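Setura Student Robotics Board > Projects and Coursework > Folding

Thread: Is 1293 folding demos enough or did our class waste a semester

wositz
Junior in the Ollmont manipulation elective. The class project is cloth folding, learned from demonstrations, and all the demonstrations come from us walking up to a pile of clothes with a handheld gripper and folding very, very slowly. We have 1293 of them. The trained policy can grab a corner. It can lift the corner. Then it holds the corner up for a while like it's waiting for someone to take a message, and puts it back down more or less where it was.
Instructor says collect more. My lab partner says the data is bad. I say the semester ends in December and I'd like a grade. Thoughts?

torquewench
How many people did the folding?

wositz
6, including one who left after two weeks to join the concrete canoe team.

torquewench
Then you don't have 1293 demos of folding, you have a handful of people's opinions on folding. Does everybody start with the same corner? Sleeves in first or bottom up first? We had this exact problem last year. Half our club folded like a store display and half folded like they were late for a bus, and the robot averaged it out into something no human has ever done to a sweatshirt.

wositz
There was a document about which corner to start with. I'm told it was a good document.

beltdrive_sam
Going to disagree with torquewench here. Variety is fine, modern policies handle more than one way of doing a thing. What kills you is the pause. New people always stop to think with the gripper open over the cloth, and the model learns that stopping is part of folding. Trim the dead time at the start of every demo and retrain before you collect a single new one. It costs you an afternoon.

torquewench
It handles more than one way if you have lots of each way. They don't.

beltdrive_sam
And "go collect more" costs them a month of standing over a table. I'm suggesting they do the free thing first. I didn't know that was controversial.

torquewench
It's a forum, Sam.

gearlash
What are you folding on? Our first batch was all done on one plain white sheet and the policy became a specialist in that sheet. Put it on the actual demo table and it tried to fold the table.

wositz
Mixed. We lay stuff out on whatever is around, including on top of other clothes. Hjørdis Wikström teaches the section and she's firmly in favor of clutter. Her view is that if the robot only works on a bare table then we have built a very expensive bare table. I lost two points on the midterm report for using the phrase "controlled conditions."

gearlash
I like her. But printed cloth under plain cloth is rough when you're starting out. All the contrast is in the thing you DON'T want to grab. Ours went for lettering every time, it loved a good block capital.

beltdrive_sam
Agree with gearlash for once. Try a split: 50 on plain backgrounds, 50 on the busy stuff, same person, same fold, trimmed. Train on those 100 alone and see if it gets past the corner. If a small clean set beats your big one, you have your answer, and also a results section.

torquewench
Fine, that's a decent plan. Same person is the part I was arguing for, I'll note.

wositz
OK, update. Same person turned out to be me, as I was the one who posted the question. I did the plain half last night, it took until 1 a.m., and my right hand now opens and closes in my sleep. Retrained on the plain half just to look: it makes the first fold. One fold! Then it goes for the second one, misses the edge and closes on nothing with total confidence. Still better than holding up a corner.
Started the busy half this morning. Gray on red, with print running down both sides. I go in with the fingers open and try not to stop and think, per Sam, and by then I've usually forgotten which edge I was going for. 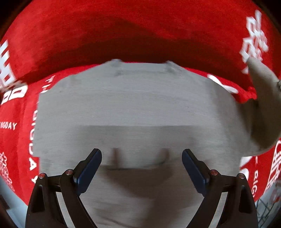
Li
Before you do the rest of the busy half, write down where you want the fingers to be when they close, and say it out loud each time. It feels stupid and it fixed most of our misses. I'd also keep the old set. Once the small one can do two folds, mix the big one back in a little at a time and see where it starts getting worse. We found one folder in ours that was dragging everything down, and it was mine.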